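Notebook – sorting table, lolly jar and soft goods, April 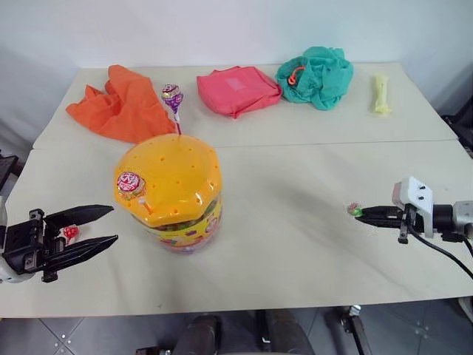 Hugo Maillard

Cookies: we use them to remember your settings. Accept / Manage

9:32. Cleared the cream table and set out the soft stuff along the back panel: orange cloth, pink pouch, teal drawstring bag. The jar gets the near panel because it is heavy and I was tired of reaching.

The lid is the clever bit. Rings of small holes, one stick per hole, and a dome so the wrapped heads lean away from each other. Two in so far, the purple and white one at the back and a red and white one near the front left. I had planned to fill it evenly. The sticks have other ideas about angle, and the front one has picked its own.

Orange cloth: folding it was on the list. It remains on the list. It has a peak in it now and I've grown fond of it.

Teal bag will not lie flat. Ollow sheet says "store flat", which suggests Ollow has never met a drawstring. Left it in a heap with the orange cord and toggle where I can find them. The pink pouch lies flat without being asked. More of those, please.

Pale yellow wrapped thing, right-hand end: not on the Brevness list, not on mine. Logged as item 4, "snack?", pending someone braver.

Still to do – check the jar against order 2656. The Dillska invoice says 100 pieces and I am not tipping them out to argue. Also ask Lefèvre whether the pouch label should face up or down. I've gone with up.

Kettle.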